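Workshop Tips: Comparing Grippers on a Table-Clearing Job

Bench tests with foam blocks say little about how a gripper copes with dishes. A tray of used tableware is a better trial. It has thin edges, slick curves, light trash and soft food close together, and it costs next to nothing to set up again.

Fix the layout first. Put the tray in the middle, the rack on one side and a bin for scraps on the other. Mark the corners of each with tape on the table. If the rack moves a finger's width between runs, the comparison is between layouts and the gripper results are lost.

Change one thing at a time. With two arms, fit the same fingers to both for the first round, then swap one side only. Keep the controller gains, speed limit and camera height as they were. Write the settings on the log sheet before the run starts.

Flat cutlery is the hardest pick. Wide rubber pads ride up over a fork handle and close on nothing. Narrow tips with a slight bevel get under it, provided the approach is low and slow. On the Skolero fingers we filed the bevel by hand; the Venter set comes with one.
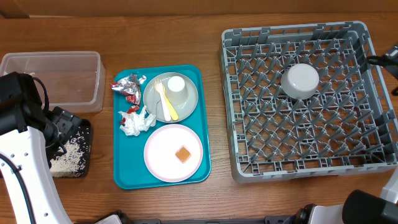

How many runs does it take to compare two grippers fairly?

Plan on 16 runs per gripper for a first look and 100 before buying a full set. Alternate the grippers in blocks of four so that pad wear and changes in daylight fall on both.

Plates should be taken by the rim, with one finger inside and one outside. Set the closing force with an old plate and raise it in small steps until the plate stops turning in the grip. Cups are easier upside down, as the foot gives the fingers an edge to stop against.

Foil and napkins need less force than expected. Close on the thickest fold. If the camera loses the foil in glare, move the lamp before touching the exposure. A sheet of baking paper taped over the lamp also works, if the bulb is an LED.

Tie cables back at the wrist with hook-and-loop straps. Leave enough slack for a full turn of the last joint, then run that joint by hand to both ends before switching on. Plastic zip ties cut into the jacket after a few weeks.

Wipe the pads with dish soap and water after each block. Alcohol dries out the softer rubber. Grease on the pads can add up to 2 mm of slip on a plate rim, enough to miss a rack slot.

Log drops and missed picks in separate columns. Sipho Nel's sheet for the Oddale bench also has a column for picks that needed a second try.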